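Language-conditioned pushing: replan rate vs. smoothness
Forum > Manipulation > Planning and control

tessel_k
Finally got Rolland running closed loop on our block board and I'm so happy with it! The policy takes a typed instruction ("push the star toward the hexagon") plus the camera view and puts out 2D tip deltas. I had it at 4 Hz and it kept overshooting. Bumped it to 14 and the pushes look like a different robot — short, careful nudges. Current setup, green cylinder and star on either side of the rod:

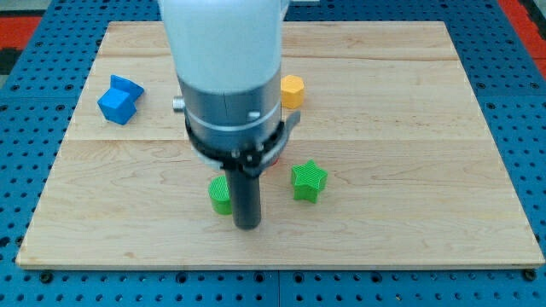

Reply #2 — obrick
Very nice. I don't buy that it's the rate, though. We ran Muro at 2 Hz with a decent tip filter and it pushed fine. Are you clipping the deltas?

Reply #3 — tessel_k
Clipping at 40 mm, so yeah, that's huge. I'll drop it tonight and rerun the slow setting.

Reply #4 — pell_mell
Disagree with obrick. Contact is where the slow loop hurts you. A star can rotate off the rod between updates and no filter brings it back. Also, how does it do when the arm hides a block? Your red one is nearly gone from view there.

Reply #5 — tessel_k
Badly! It loses the target and wanders. I want to try feeding it a few past frames on Wednesday.

Reply #6 — obrick
History helped us a lot. Fix the clip first or you won't know which change did it.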